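Stetport bake day, and why I now own far too much flour

I've been promising myself a trip to the Kassab mill at Stetport for ages, and this August I finally got there for their open day. If you've been reading the blog for a while you'll know I use their bread flour for pretty much everything (yes, even the lemon loaf that sank). So off I went, up far too early, with a flask of coffee and the last two blueberry muffins in a paper bag.

Parking was in a field and it was already filling up when I pulled in. Entry was free but you had to pay for the tour, $18, and that got you a tote bag, a hairnet and a two-pound bag of whatever flour you liked. I went for the rye. I hardly ever bake with rye but the bag was pretty!

The tour started on the top floor, where the grain comes in, and worked its way down. It's LOUD. Our guide had a little microphone and I still missed half of it. What I did catch was that they send out 3,000 bags on a normal day, and the cake flour gets sifted far more times than I ever manage at home (once, if I'm feeling good about myself). They let us put our hands in the cake flour before and after the last sifting and the difference was amazing, it felt like talcum powder by the end. Everything we walked past had a fine white dust on it, and so did my black pants. Wear something pale if you go. 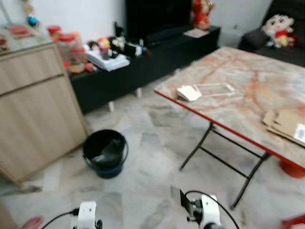

Blue ball ornament by the cabinet

After the mill came the bit I'd really driven out for, the baking tent. Skondus had brought their new stand mixers and were making the same plain sponge over and over, so there was always a warm slice going around. I had three. The mixer was lovely and quiet and I got quite excited until I saw the price tag, so my old one is staying put for now. What I did pick up was a tip: they beat the butter by itself for a good long while before any sugar goes near it. I've always thrown the two in together and hoped.

Next door was Pleltisell, who do the extracts and sugars. I'd only ever bought their vanilla, but they had an orange one and a maple one out to try on little squares of shortbread. The maple was so good – proper toasty, none of that pancake syrup smell – and I bought a bottle before I'd even swallowed. I asked how much to use in a frosting and was told to start with half a teaspoon and taste as I went. The orange was a bit soapy for me, but the lady beside me bought four, so what do I know.

There was a cake competition too, and I spent ages at that table. The winner was a coffee and walnut with the neatest piping I've ever seen. My own favorite was a lopsided honey cake at the far end which didn't get a ribbon. I'd have given it one. You couldn't taste any of them, which seemed a bit mean after walking past them all with a growling tummy, but lunch was right outside so off I went for a grilled cheese on mill bread. It was cut so thick I had to squash it to get it in my mouth.

I missed the sourdough class. It was full by the time I found the sign-up sheet, which was tucked behind the coffee stand, so if you're going next year do that first and then go get your hairnet. I stood at the back for a few minutes and heard enough to know I've been letting my starter get way too warm. I'll be moving it off the top of the fridge.

My haul, then: the rye, two bags of cake flour, one of whole wheat, the maple extract and a dough scraper I didn't need. The rye went into a loaf the next morning with some caraway seeds and it came out dense but really tasty, especially toasted with plenty of butter. The maple extract is going in cupcakes this weekend.
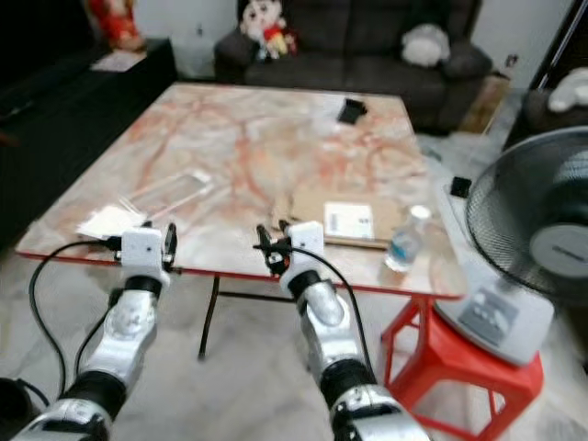 Marjoleine wrote in the comments that she did the same tour last year and came home with the rye as well. She swaps a third of it for bread flour and adds a spoonful of molasses, and says the loaf comes out much lighter that way. She also wanted to know if the cinnamon rolls were still being sold at the gate.

They were, and I got there after the last one had gone! I'm trying the molasses in my next loaf, and I'll put the recipe up if it rises.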